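29 de setembro de 2018

Saiu finalmente o orçamento da Ritbridge para a segunda célula de manipulação, e eu, que ando a chatear toda a gente com isto desde abril, fiquei contente! São 2.674 euros pela garra e pelos suportes, com montagem incluída. A Pernulberg também respondeu, mais barata à primeira vista, só que cobra à parte os cabos e a deslocação do técnico, e quando somei tudo a diferença desapareceu.

O braço fica para a próxima ronda de compras. Vamos continuar com o que temos e gastar agora nas peças pequenas, que são as que nos param o trabalho – ainda na semana passada estivemos parados por causa de um jogo de parafusos que custava 2 euros. Pedi também 200 euros de reserva para dedos de substituição, e a Kokkonen faz-nos o lote por 222 se encomendarmos já (ainda estou a tentar convencê-los a baixar, desejem-me sorte).

Quanto aos objetos de teste, não vamos comprar nada de especial. Um copo branco liso e uma caixinha colorida em cima da mesa de madeira chegam muito bem para começar, e poupa-se um kit inteiro do catálogo.

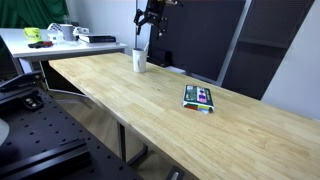

O que falta mesmo decidir é o prazo. A Ritbridge promete entregar em seis semanas, mas o pessoal da Cakberg, que encomendou lá o mesmo conjunto, esperou bem mais – por isso quero a data escrita na nota de encomenda antes de assinar. Se alguém precisar de juntar alguma coisa à lista, mande-me até quarta-feira, que depois fecho a folha.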